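Section 8: Looking After Your Silline Tabletop

Welcome back! By now your Silline table should be standing on its own feet, and we hope you're already enjoying it. The finish is a plant oil, so the wood will go on changing a little over the years, and a small amount of care now and then keeps it happy.

Before you oil

1. Clear the table and wipe it down with a soft cloth and a drop of mild dish soap. Let it dry overnight if you can spare the time.

2. Feel for rough spots with the flat of your hand. If you find any, sand lightly with 300 grit paper, always along the grain — never across it, however tempting that may be on a small patch.

3. Shake the can of Wandex oil well and pour a little onto a lint-free cloth. A spoonful goes a surprisingly long way!

CAUTION: Oily cloths can heat up and catch fire by themselves. Soak them in water and lay them flat outdoors to dry before you throw them away.

4. Work the oil in with long, easy strokes, wait 12 minutes, and wipe off whatever is still sitting on top. Leave the table alone for 8 hours before you put anything back on it.

Pale wood shows scratches sooner than dark wood does, so if something metal is going to live on your table, please lift it when you want to move it and stick felt pads underneath (part 311 in the Haugen accessory pack).
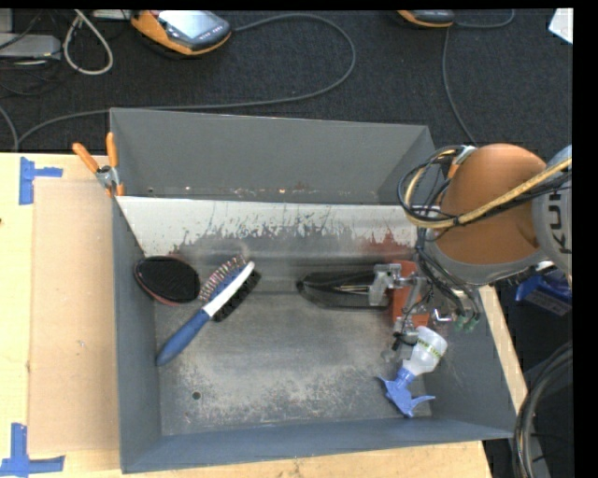
Rings, stains and small dents

5. For a water ring, rub in a little oil with your fingertip and leave it until morning. Many rings fade with one treatment, and stubborn ones may want a second.

6. For a shallow dent, lay a damp cloth over it and touch it briefly with a warm iron. Let the wood dry fully, then repeat step 4 on that area.

Note: Ilen tables have a lacquered top and shouldn't be oiled. See Section 9.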